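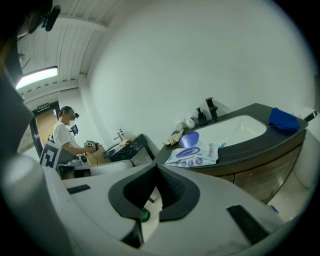

Am Vormittag hatte Gopinath Varghese sich für die Prilta entschieden, am Mittag war er wieder unsicher, und jetzt stand er zwischen zwei Waschtischen und versuchte, einem feuchten Tuch mit gutem Zureden beizukommen.

»Sie zieht nach links«, sagte er.

»Das hast du bei der Skonum auch gesagt«, antwortete Henrike, die auf einem umgedrehten Eimer im Flur saß und mitschrieb.

»Die Skonum zog nach rechts.«

Henrike blätterte zurück, denn sie war eine gründliche Frau, und tatsächlich stand dort in ihrer runden Handschrift: Skonum, zieht nach rechts, Gopinath seufzt. Sie ergänzte die neue Zeile und ließ das Seufzen diesmal weg, weil sie ihn gern hatte und weil Vokeo die Protokolle am Ende ja doch irgendwie lesen würde. Dort wollte man wissen, welcher von den beiden Handgreifern besser in der Hand lag, wenn man damit stundenlang Badezimmer aufräumte, und man hatte sich 200 Durchgänge mit jedem gewünscht. Bei der Skonum waren sie fertig. Bei der Prilta standen sie bei 115, und Gopinaths rechtes Handgelenk hatte begonnen, eigene Ansichten zu vertreten.

Er war früher Uhrmacher gewesen, in einem Laden mit so niedriger Decke, dass große Kunden im Sitzen bedient wurden, und vielleicht lag es daran, dass er ein Werkzeug nie einfach benutzen konnte. Er musste es erst kennenlernen. Die Skonum, fand er, war wie ein höflicher Neffe: griff zu, wenn man es ihr sagte, ließ los, wenn man es ihr sagte, und man vergaß sie gleich darauf. Die Prilta dagegen zögerte. Ganz am Ende der Bewegung, wenn die Finger sich schon fast berührten, gab es einen kleinen Widerstand, den er beim Zudrücken im Daumen spürte – so, wie man früher bei einer guten Feder gespürt hatte, dass sie jetzt genug hatte.

»Schreibst du das auf?«, fragte er.

»Dass sie genug hat?«

»Dass man merkt, wann man aufhören muss.«

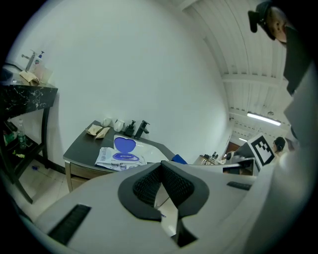 Henrike schrieb es auf, obwohl es in der Tabelle dafür keine Spalte gab. Es gab Spalten für Gewicht, Öffnungsweite und Müdigkeit, und die letzte ging von eins bis fünf, was Gopinath von Anfang an zu grob gewesen war. Heute Morgen hatte er eine Zweieinhalb verlangt und sie nach einigem Hin und Her auch bekommen.

Beim nächsten Durchgang nahm er das zerknüllte Papiertuch. Papier war schwierig, Papier war überhaupt das Schwierigste, denn es wehrte sich nicht und half auch nicht mit. Bei der Skonum hatte er es jedes Mal zu fest gepackt und plattgedrückt. Nun schloss er die Finger langsam, wartete auf den Widerstand, hob an, trug das Ding eine Handbreit über die Platte und setzte es wieder ab, und es war noch so zerknüllt wie vorher.

»Und nach links gezogen?«, fragte Henrike.

Er dachte darüber nach. Draußen ging jemand mit klapperndem Geschirr vorbei, und es roch plötzlich nach Kaffee.

»Ja«, sagte er dann. »Aber ich glaube, ich ziehe inzwischen mit.«

Sie klappte das Heft zu, stand von ihrem Eimer auf und ging nachsehen, ob für sie beide noch eine Tasse übrig war.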